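Zatura Wrist Kit
Wrist camera and white side finger for two-arm grasping research

The Zatura kit came out of our own grasping work, and we're really happy that other labs can now build with it. It puts a small camera right at the wrist, so the learned policy sees what the gripper sees, up close, while a person guides the arm through a task. We started in October with a plain question: can a policy trained only on wrist views learn to hold odd, lumpy produce without a fixed overhead camera?

Dragon fruit is our favorite test. The scales stick out in every direction, and a finger can land on one or between two, so the contact point changes from one grasp to the next.

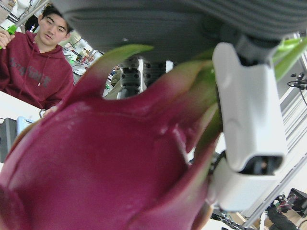 White finger against the side of a dragon fruit, seen from the wrist camera.

Somkiat Thongsuk and Manuela Zanetti recorded 564 guided grasps for the Skakow study, with 76 held back for testing. The policy that used wrist views plus finger position beat the one with wrist views alone, and the gap was widest on fruit with long scales. That was a great thing to see! Small round items showed much less difference, and we're still working out why.

Everything runs at a normal bench. The wrist camera tilts with the arm, so the table can slant a lot in the recordings. We leave the tilt in for training, and straightening the video first gave us worse grasps.

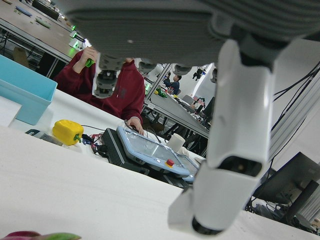

Bench view during a session, with the teach pendant on top of the black electronics box and a toy bell pepper to the left.

In the kit: camera mount, white finger shell, cable set, Saithong recording software
Setup time: around 48 minutes on a bare arm
Loan period: 14 days, renewable
Not included: arm, gripper, teach pendant

Setup notes and the Skakow grasp list are on the Ninden downloads page.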